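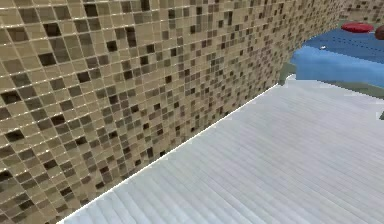 Wednesday, 9:40 p.m.

Hot water log, continued. The shower at the back of the house still runs lukewarm for 2 minutes before it recovers, and I have now ruled out the mixing valve. I took the cartridge out on Monday night, soaked it in vinegar, replaced both O-rings and put it back. No change. The kitchen tap does the same thing if it is opened first in the morning, so the fault is upstream of both.

Conditions today: inlet water cold, as expected in December. Heater set to 50 on the dial, which on the Anau is degrees Celsius even though the label next to it is in Fahrenheit. I have complained about this dial in earlier entries and will not repeat it.

Test 1. Kitchen tap only, full open, everything else shut. Burner lit at once. Temperature climbed, held, dropped, climbed again. The drop is repeatable. I did it three times with a half-hour rest between runs, and the shape of the curve was the same each time.

Test 2. Shower only. Same curve, shifted later by the length of the pipe run. The pipe goes the long way around the house, through the crawl space and up behind the linen closet, for reasons known to whoever built the addition.

Test 3. Both open. No drop at all. This was the useful result. With both open the flow is well above the minimum the heater wants to see, and the burner stays on. With one open, it starts, decides the flow is too low, shuts down, and starts over. The slug of cold water made in between is what reaches the shower.

So the working theory is low flow through the heater, and the likely cause is the inlet screen. The Anau manual says to clean it every year. I have owned the heater for three years and have cleaned it once. The manual also says to flush the heat exchanger on the same schedule, which I have done zero times. The water in this town leaves a white crust on the kettle in a week, so I do not expect good news.

Shut the cold valve at 7:15, drained the unit into a bucket, pulled the screen. It was more than half blocked with grit, mostly pale scale and a few flecks of something darker that could be old pipe rust. Rinsed it, brushed it with a toothbrush, put it back with a little silicone grease on the seal. The seal has flattened on one side. It held, but it goes on the list.

Reran test 1 at 8:30. The drop is smaller but it is still there. Reran it again at 9:00 with the same result. The screen was part of the problem and something else is the rest of it. Scale in the exchanger would fit. So would a tired flow sensor, and I would like it not to be the sensor, as the part comes only as an assembly and Kekon wants 900 for it before shipping.

Plan for the weekend is the flush. I have the small Grisix transfer pump from the basement flood, and two washing machine hoses that fit the service valves. I need descaler. Mtshali Plumbing Supply sells a gallon jug of the citric kind, and the counter there opens at 7 on Saturdays. The manual calls for an hour of circulation and then a rinse with clean water until the outlet runs clear. I will run it longer if the liquid is still fizzing at the hour.

Also noted, unrelated: the gas meter cabinet door has dropped on its hinge again and scrapes when opened. The top screw has pulled out of the wood. Filled the hole with a matchstick and glue, will put the screw back tomorrow.

Washing up was done with water from the kettle. I forgot to open the cold valve again after the second drain and spent ten minutes looking for a new fault - the heater was showing a no-flow code, correctly.

Open items:
- inlet seal, order 2 in case the first one tears
- descaler
- find the bucket with the spout
- look at the crawl space pipe for missing insulation while I am down there
- write the cleaning date on the heater cover in marker so there is no argument next year

Bed. Shower in the morning will be lukewarm for a little under 2 minutes.

Comments

pipewrench_ohio
Mine did exactly this. Flush fixed most of it. Check whether your faucet aerators are clogged too, they cut the flow the same way and they cost nothing to clean.

Dellwood
Use plain white vinegar, 3 gallons, and save the money on the jug. It takes longer and the garage will smell like pickles until Tuesday.

backporch
Before you buy the sensor, pull the one you have and look at the little turbine. A bit of grit in there will make it read low. Two screws on my model. Unplug the unit first.

Dellwood
Agree with the turbine. Did the flush work?

hardwater59
Following. I have the same heater and the same dial.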